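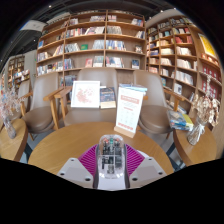 A round wood table with a honey-brown top, in a bookstore reading area.

Monday, May 23, 2022

I love a wood table, and I love it even more once it's had a good cleaning! Most of the dullness people complain about is plain old polish buildup, and you can get rid of it in an afternoon with things from under the sink.

Start with a soft cloth and warm water with a few drops of dish soap. Wring the cloth out hard – it should feel barely damp – and wipe with the grain. Dry it right away with an old T-shirt (my favorite rag of all time).

White rings from cups are usually only in the finish. Lay a clean cotton towel over the ring and press with a warm, dry iron for 9 seconds, then lift and look. Repeat if it's fading. I've rescued a whole coffee table this way and I was grinning all evening!
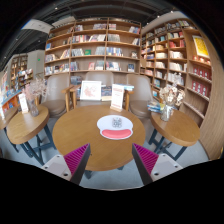
For sticky spots, skip the scraper. A little mineral oil on a fingertip, left for 40 minutes, will loosen most label glue, and then you just rub it off with the cloth. Test it underneath first if the table is old or waxed.

Scratches are fun. Rub a walnut half over the light ones and watch them darken, or use a wax stick in a matching shade for anything deeper. Buff, wait, buff again.

Wobbly table? Check the screws before you start folding cardboard. Mine only needed a quarter turn. Felt pads go on last, after you've wiped the feet clean, or they'll be off again by June.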